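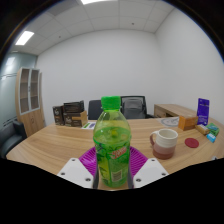

Plodgate grip set — README

Handheld gripper recordings, built and collected by Esi Ackah and Aba Darko in the shared workshop at Grultstead. Last edited 2019-12-02. Still rough, ask if something makes no sense.

What's in it

282 recordings, one grasp each. Bottles, mugs, small boxes. Wide lens, so straight edges bend and the corners go dark. Not corrected. If you want flat pictures do it your end, calibration numbers are in calib.txt.

No arm data. All done by hand with the tool. The arm (Kpodo) gets the same fingers later, which is why the finger mount must not change. Please don't "improve" the mount.

The tool

Two white fingers, angled plates, two screw holes showing on each. Dark strips on the jaws where they touch the thing. Ribbed magenta rubber pad. Drawings in /parts, ours are version C. Version B fingers flexed and we binned them, along with everything recorded in May.

Print fingers flat side down, 40 percent infill. Screws finger tight then a quarter turn — more than that splits the plate. Ask me how many.

Folders

/raw — video straight off the camera, untouched
/trim — cut to start just before the fingers close
/parts — drawings
/labels — one text file per recording, same name as the video
calib.txt — lens numbers, redo if you take the lens off

Labels

Object, grip (side, top or rim), held yes/no, who was holding the tool. Held means it stayed up until we put it down on purpose. Slow slips count as no. Aba marked the first 58, Esi did the rest, and we don't quite agree on slow slips so treat those with care. Will go through them agian.

Object names are plain: bottle_green, mug_two_tone, box_small. Liquid level isn't recorded. Should have been. Sorry.

Known problems

- 15 files in /trim start late, fingers already shut. Listed in late.txt. Use /raw for those.
- Shiny plastic gives glare under the ceiling lights. Left in.
- Black area along the bottom of the picture. Mask it out before training, mask.png does it.
- Pakdale trigger sticks when cold, so a few closes are jerky. Spring is on order.
- Width sensor drifts. Zero it with the fingers fully shut, every session, not just the first one.

Using it

Copy the lot, don't link to our drive, it gets moved. Run check.py first, it prints anything missing. Split by object and not by recording, otherwise the same bottle ends up on both sides and your score looks lovely for no reason.

Free for anyone in the workshop to use or change. Outside, ask one of us first.

To do

Soft cups. Anything with a handle gripped by the handle. Second set of strips, thicker — Aba has the rubber, needs cutting. Write down the glue we used befor we forget it.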